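Humanoid hand and wrist upkeep – quick tips from the Gorivero bench

Last updated June. More when I get time.

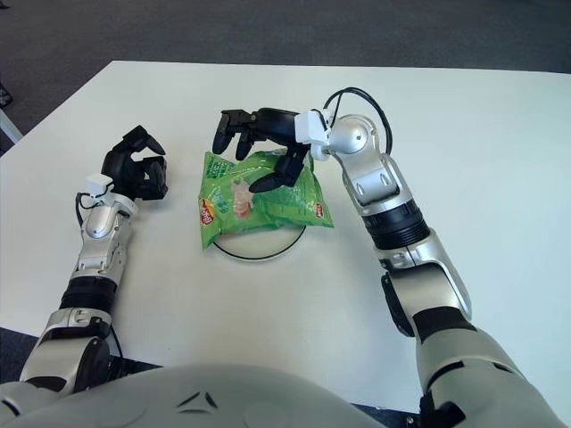 Cable slack at the wrist is the first thing to check, every morning, before power. Most of our hand faults on this machine started there and not in the fingers. Lift the arm to working height and look at the loop from the side. With the right hand pinching the top of a chip bag, the black cable arcs up over the silver housing and comes back down along the outside of the forearm – that's the route you want to keep. Inside of the forearm, no. It rubs on the torso shell when the elbow tucks in. Left side has a thinner wire looping beside the wrist, same rule, check it with the fingers curled as well as open.

Cleaning the fingers

Chip bags are fine. Open chip bags are not. Salt and oil get in the finger joints and you'll feel it as a gritty spot when you move them by hand (power OFF). Dry brush first, soft one, old toothbrush is ok. Then lint-free cloth barely damp with isopropyl. Don't spray anything at the hand. Ever. Spray the cloth.

Fingertips go shiny with use. Shiny = slippery on crinkly plastic. Wipe, let dry, try again before you go changing grip force. I bumped the force up for a week once and all it needed was a wipe.

Wrist module

Little white block on the wrist. Screws back out. Snug them by hand, short driver, no power tool. One drop of the weak threadlocker, the kind that comes apart again. Connector should click – if it doesnt click it isn't in.

Black ribbed joints on the forearm

Crumbs love the ribs. Vacuum with the brush nozzle on low, then a cotton swab. No oil, no silicone spray, it just makes paste.

Service intervals (ours, yours may differ)

Every 300 grips: wipe fingertips
Every 500: brush joints, check wrist screws
Every 2000: pull the hand, look at the connector pins, fresh cable ties

Write the count on tape and stick it on the cabinet. The log on the Ilness controller resets if you pull the battery, lost all my numbers twice.

Table setup

White plates on a white table are a pain for the vision. Get ones with a dark rim. Matte top is better then gloss, fewer hot spots from the ceiling lights. Carpet under the table – vacuum it, and put a mat down before you take out any screws.

Re-zero after any hand swap. Takes 13 minutes on ours. Arms down, torso straight, nothing on the table. Skip it and the pinch lands short, you'll be chasing it all afternoon.

Spares worth having in the drawer: cable ties, one wrist cable per side, fingertip pads, the tiny hex key from the Ševčík kit (the Rarer one rounds off).

Next page will be elbow covers, still waiting on parts.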